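3.2 Small packages and the habit of eating between meals

The second part of our study looks at how the size of a package changes the way people eat in a shared office. In the earlier literature the portion is mostly understood as what is put on the plate. For snacks this is not so simple, because the person decides two times: first to open the package, and then to continue or to stop. We call the first moment the opening decision. It was observed in the break rooms of two companies, Drillora and Brudetti, during four weeks in January.

In total 71 employees agreed to take part. They received the same weekly amount of snacks in both places, but at Drillora the snacks came in large bags for the group, and at Brudetti they came in small packages for one person. Participants wrote in a short diary what they ate and at what time of day. The items were put on the table in the morning and were not arranged in any special order (Figure 4).

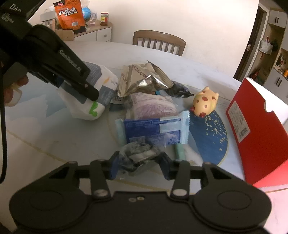

Figure 4. Packaged snacks and small items on a round tabletop.

One participant from Brudetti, Pena, wrote in the diary that a small package did not feel like a limit at all, and that after the first one it was easier to open a second than to leave the table. Similar remarks appear in six diaries, all of them from the same company. At Drillora the participants wrote more often about the other people in the room. They did not like to be the one who opens a new bag, and several of them waited until a colleague did it.

These remarks suggest that the opening decision has a social side which the weight of the portion does not show. A large bag is opened in front of others and belongs to the group. A small package is a private matter, and it can also be carried back to the desk, where the diary is easily forgotten. For this reason we consider the afternoon entries from Brudetti less complete than the morning ones, and they are treated separately in Section 4.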